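Limites de potência no servidor de casa

Em março troquei a fonte do servidor de casa por uma Gidumix de 400 W. A anterior tinha mais do dobro da capacidade e trabalhava quase sempre numa zona de carga onde a eficiência é fraca. O Benito Pastor avisou-me de que a margem ficava curta no arranque, com os discos todos a rodar ao mesmo tempo, e por isso medi antes de decidir.

O pico registado na tomada, com 6 discos a arrancar em simultâneo, foi de 348 W. Com arranque escalonado, activado na controladora, desceu bastante e deixou de ser o caso crítico. O máximo passou a ser a verificação de paridade com os dois processadores em carga: 337 W, também na tomada. O valor do lado da corrente contínua é inferior, descontadas as perdas da fonte.

O medidor é um Taklow antigo, com amostragem lenta. Transitórios de poucos milissegundos não aparecem. Para esses seria preciso uma pinça e um osciloscópio, que não tenho.

Na BIOS limitei os estados de repouso a C3. O C6 poupava mais alguns watts, mas provocava falhas de ligação na placa de rede ao fim de algumas horas. O Gwion Samuel relatou o mesmo sintoma com outra versão de firmware, pelo que não atribuo a culpa à fonte nova.

Fica por fazer a medição com os discos parados. O script que os suspende ainda acorda o segundo volume sempre que o registo do sistema é rodado, e enquanto isso não estiver resolvido os números em repouso não servem para comparar.

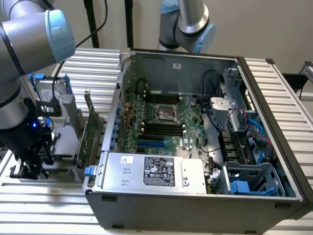

Torre aberta, com o socket do processador vazio.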